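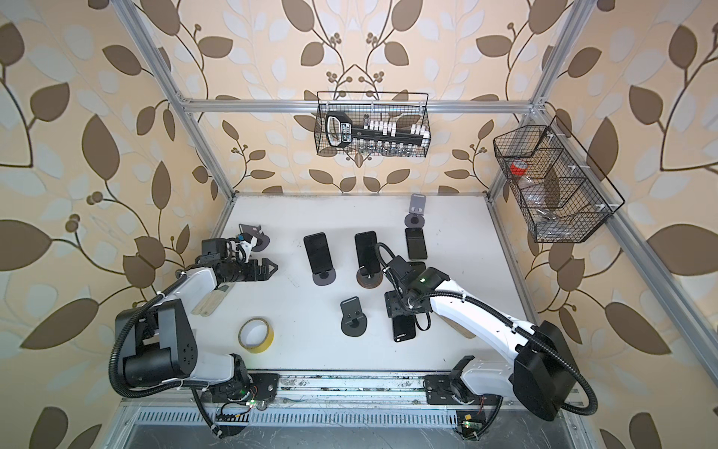
Rallurar planning software: progress report, August 2019

To: Ginette Coste, Dumilex
From: Mahsa Tehrani

It has been a really good stretch for the planner. Both arms now share one motion queue, so they can work over the same table without either one waiting for a full stop from the other. Tamer rewrote the collision check to do it, and a two-arm plan now comes back in 4 seconds where it used to take 10 – a joy to watch!

The phone-and-stand task is our main test. Niloufar has labelled 978 grasps, and the perception code now tells a phone lying flat from one already upright in its stand. Black phones against black stands are still the hard case, and depth gets patchy near the base.

Still open: five bugs in the replay tool, and the logging format, which Arash wants settled before we add more tasks.

Next we start on choosing which arm takes which phone. We'd like to show you that running in October.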